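Meet and greet at the Undale, doors at two. Trinidad Barrios late again, hair half pinned, 30 people in the queue already. Last May she was selling phone covers outside Goto. Now her face on thier posters. 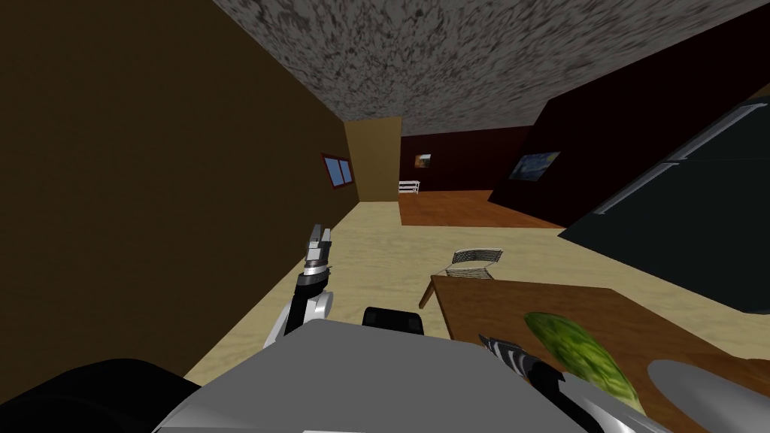 Smile. Sign. Smile. A girl wanted her shoes signed, so she signed the shoes. Pen dying. Someone asked was it true, the 3000 a day.

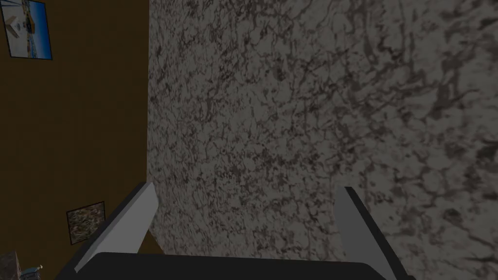
Hendrik Msimang said it was less, much less, and next question please. Laughter. She laughed too, a beat behind.

Then a boy at the back, sixteen maybe. Did she miss the stall?
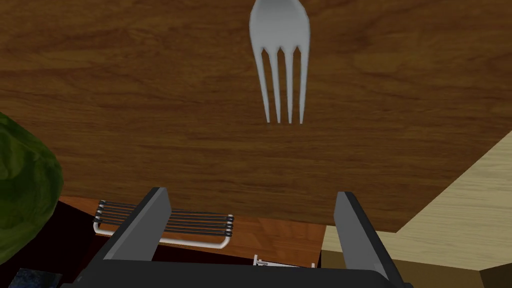
She opened her mouth for the Itier answer, the one they'd practised in the car. Couldnt find it. "Saturdays," she said. "I miss Saturdays."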